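搜索 请输入关键词 日记 随笔 归档

一月 夜里十一点四十

困。还是写几句,不写明天就忘了。

今天拆到第三台的时候手套破了,右手食指那儿,老地方。去领新的,登记本又换了,现在要扫码,扫完还要选原因,选项里没有"破了",只有"磨损""遗失""其他"。选了其他。其他还要填说明。填了"破了"。

机器那边上午停了两回。第一回是夹具没锁到位,第二回不知道,屏幕上一串红字,Millberg的人在电话里让我们截图,截了,又让重启,重启就好了。每次都是重启就好了。那还截什么图。

先记一下整个事情吧,之前断断续续的,日记里都没写全。

去年秋天厂里跟Millberg签的,旧电脑拆解线,先上一个工位试。我们这边收来的机器都是公司、学校淘汰的台式机,一托盘一托盘进来,以前全是人拆。侧板,硬盘,内存,显卡,电源,主板,线。分筐。硬盘单独走,要登记序列号,别的按种类。我干这个第六年了,闭着眼能摸出来螺丝在哪,哪个牌子哪年的卡扣往哪边掰。这种本事说出去也没人觉得是本事。

刚说要上机械臂那阵,休息室里什么话都有。有说年后就裁一半的,有说那玩意儿连侧板都开不了、摆着给客户看的。我两边都信一点。晚上睡不着的时候信前一种,白天看它在那儿对着一颗螺丝转来转去的时候信后一种。

后来排班表出来,原来拆解组12个人,抽2个去跟机器,剩下的照旧。我是那2个里的一个。没问我愿不愿意,名字就在上面了。组长说因为我手稳,又肯写东西。肯写东西是指我以前填缺陷单填得细。早知道填粗一点。

所以现在我一天的活是这样:早上先把当天要走机器的挑出来。不是什么都能走,目前只认几种机箱,别的来了它不认识,或者认识错了。挑好,开侧板(侧板还是人开),躺平放到台子上,对位置。对位置这一步最烦,差一点点它就报错。然后按确认,站到黄线外面,看它下去。看它夹。夹到了就夹到了,没夹到,按暂停,记一行,手动弄掉,再确认。记的那一行要写哪个部件,哪一步,什么现象。"什么现象"这格我已经写出经验了,不能写"没夹住",要写"夹爪闭合后部件未随动"。写成这样Millberg的人才不回头来问。

说真的比以前累眼睛。以前累的是手腕和腰,下班回家拧毛巾都疼,现在手腕好多了,这个得承认。但是站着盯,一盯一天,脑子里嗡嗡的,又不能走开。以前手里忙,嘴是闲的,跟旁边人有一句没一句,一上午就过去了。现在旁边没人。那一片就我,和另一个跟机器的,他的班跟我错开,交接的时候说五分钟话。中间隔着黄线和一排料架,老组那边笑什么我听得见声音听不见内容。中午过去吃饭,他们说的事我接不上了。小事,但是难受。

还有一个,计件。以前拆多少算多少,快的人拿得多,我算快的。跟机器之后改成固定的加一点补贴,补贴叫什么"协作津贴",数不大。算下来平时差不多,旺季肯定是亏的。我去问了,办公室说旺季再看。再看就是不看。先记在这儿,三月再翻出来对。

主管贴了张纸在工位墙上,试运行到现在走了1,167台。老组的人路过看了说那我们一个礼拜也差不多这个数,没人接话。其实也不能那么比,它慢是慢,但里头有好多台是重复跑的,教它用的,同一台拆了装、装了拆。装回去的活是我干的!这个没人写在墙上。有一阵我天天装同一张显卡,插进去,它拔出来,插进去,它拔出来。做梦都是那个声。

Vastano那边的软件上个月更新过,说识别率高了。高没高我不懂,我只知道更新完头两天它把内存条的卡扣当成别的东西,按了好几次空。后来好了。更新之前也不通知一声,早上来一开机界面全换了,确认键从右边跑到左边,我按错一次,停了机,写了半页纸的说明。Shevchuk那套夹爪倒是一直没出毛病,就是换手指垫费劲,螺丝小得要命,掉地上就别找了。

下午换了一批机器,戴尔的,里头空间算宽的,好弄。我把机箱躺着摆好,对了两遍才对上。它下去的时候我就在边上,离显卡就那么一点距离,我每次到这儿都不自觉憋气,也不知道憋什么,又不是我拔。

顺手贴一张,省得以后忘了工位现在长什么样。

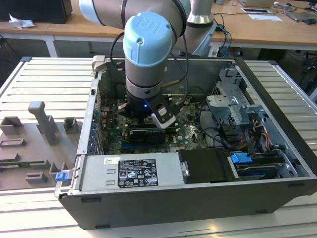 躺着的戴尔,夹爪停在显卡上头。左边是3D打印的灰夹具板。

后面那张桌子上的线我说了好几次要理,没理。明天理。(上礼拜也是这么写的)

对了,下午还来了一拨参观的,Overo的,想买同样的一套。领导陪着,站黄线外面问我,这个好用吗。我说还行。又问能省几个人。当着我的面问的。领导接过去了,说我们主要考虑的是员工健康和质量稳定。我低头看我的记录表。后来他们里头有个年轻姑娘落在后面,小声问我平时站着累不累,有没有凳子。我说有,不让放黄线旁边。她记在本子上了。也不知道记了有没有用,她们那边以后的人说不定能有个凳子。

她还问我怕不怕被它顶替。我说现在没它我能干,没我它干不了。说完觉得挺硬气的。回来路上想,这话也就管今年。螺丝它现在拧得比秋天好多了,秋天十颗滑三颗,现在我记录表上一天也写不了几条。记录表是我写的,它哪儿不行是我一条条告诉它的。想到这里就不太想往下想。

可是也有别的。上礼拜教新来的那个小伙子看报错,我说这个是夹具,这个是光线,下午三点太阳从西窗进来它就看不清,把帘子拉上。他说你怎么知道的,说明书上有吗。没有。我盯出来的。那一下挺高兴的,跟以前摸黑能找到卡扣是一个高兴法。帘子这事我报上去了,Millberg的人说谢谢反馈,会研究。帘子我已经拉了两个月了,他们研究吧。

组长今天提了一句,说开春可能上第二个工位,到时候要个人专门调,送去培训13天,问我有没有想法。我说想想。培训在外地,家里老人谁管,回来工资怎么算,都没说。手是真不想再回去拧螺丝了,可是一走十几天,也没走过。而且人家要会英文界面的吧,我认得的英文就是屏幕上那几个,pause,retry,home。home是让它回原位。第一次看见还以为是下班。

不想了。明天要问的:
培训期间补贴照不照发
夹具板再要一块,这块有个定位的松了
手套,一次多领几副
凳子,再提一回

洗衣机响了,去晾衣服。袜子又只剩一只,找不着就算了。明早七点的班,闹钟定六点十分,定两个。

联系站长 | 版权所有 未经允许请勿转载 | 返回顶部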